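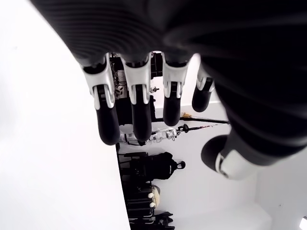 Speaker notes — Condensation in shared laundry rooms
Rogelio Quiambao, Omwood

Slide 1. Title
Say name, say Omwood. Talk runs to the break. Questions at the end, except on the units.

Slide 2. The building
Wokbridge, low-rise, 68 flats, one laundry room on the ground floor. North wall is single brick, painted inside. Vented dryers share one duct. Complaint was mould behind the machines, first logged in March.

Slide 3. What we measured
Two loggers, one at head height, one at skirting level behind the dryers. 1367 readings kept after the flat-battery gap was removed. Point to the gap on the chart. Do not interpolate it.

Slide 4. Relative humidity against wall temperature
Explain dew point again, slowly. Warm air holds more water vapour. When it meets a surface colder than its dew point, the excess comes out as liquid. The number that matters is the temperature of the wall, and most reports only give the air.
188 of the readings had the wall below dew point. Nearly all fall between 6 pm and 10 pm, when the dryers are in use and the window is shut.

Slide 5. The duct
Long run, three elbows, lint at the second. Flow at the outlet was poor before cleaning. Dela Peña did the cleaning and replaced the flexible section with rigid 100 mm pipe. Mention the colour change on the chart — grey is before, blue is after.

Slide 6. Results
Evening peaks are lower. The wall is still cold. Cleaning the duct dealt with the source and did nothing for the surface.

Slide 7. Options
Insulate the north wall inside, or fit a fan on a humidistat. The fan is cheaper. Trutunstead chose the fan for a similar room and set it too low, so it ran all night. Give the setpoint range here and leave it up while people write.

Slide 8. Limits
One room, one season. No logger in the duct itself. Handout has the sensor positions and the calibration sheet.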